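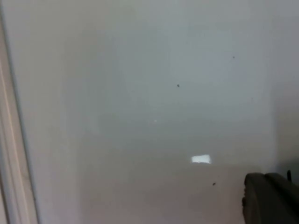 Off-White Paint: Questions We Keep Getting

Why are there so many whites?

Because people keep buying them. The Ghauri fan deck has 251 colors that a reasonable person would call white, and the spring supplement arrives in April whether or not anyone asked. You need one of them. Most of the rest are the same paint with a better name.

How do I narrow it down?

Look at the floor first. Yellow pine and orange tile push every white toward peach, so start with something a little cool. Gray carpet does the opposite and will make a cool white look like a dentist's office. Pick 4 samples and put the deck in a drawer. People who keep the deck out end up with 11 samples and a sore neck.

My sample looked gray in the store and pink at home. Did I get the wrong can?

Probably not. The lights in the store are doing one thing and your lamps are doing another, and the paint is stuck in the middle.

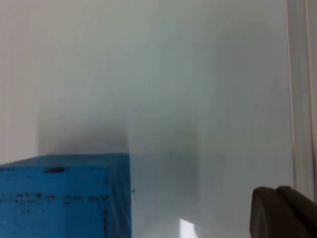

Pale neutrals have very little color of their own, so they lean on whatever is nearby. Your eye does the rest of the damage. Put a bright blue block in front of a pale gray surface, as in the photo, and you start judging the gray against the blue. A red sofa will do it too, and so will a lawn outside a large window. Test with the furniture in the room, including the pieces you keep meaning to get rid of, as you will still own them next year.

Can I just paint the sample straight on the wall?

You can, but you'll be comparing it to the old color all day. Paint it on a big piece of card instead, two coats, and leave an unpainted border around the edge. Move it from wall to wall. Look at it at breakfast and again at the hour you sit in that room most - for a dining room that is not noon, whatever the brochure shows. 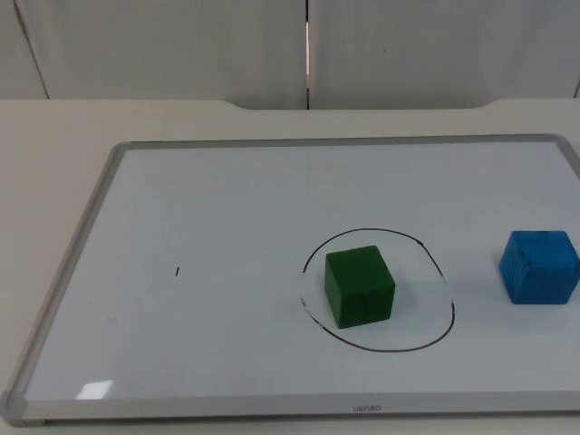 Leave the card up for a few days. If you stop noticing it, that's a good sign. If you catch yourself explaining it to guests, try the next one.

Should the trim match the walls?

It's the easiest choice and it looks fine. Use the same white in a shinier finish. Two different whites side by side can also look good, but they have to be different enough that it seems deliberate. Rorircombe Linen next to Priltden Chalk looks like someone ran out of paint on a holiday.

Is the ceiling a separate decision?

Only if you want it to be. Flat finish, same white, done. A ceiling gets less light than the walls and will look darker anyway. 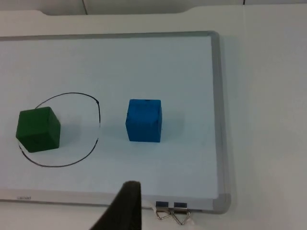
Leonilde Macedo wrote in to disagree: she went half strength on her ceiling, and says the full-strength version had made her hallway feel like the inside of an envelope. Fair enough. Ask the paint counter to mix it at half, and write the formula on the lid, where you will find it after the receipt has gone.

Related questions
- Eggshell or satin?
- How long does an opened can last?
- Painting over wallpaper (please don't)
- Which roller for which wall

Questions: Noman Kakakhel, Hirnden Paint Desk, ext. 2922
© Hirnden Paint Desk. Last updated 1 January 2020
Back to top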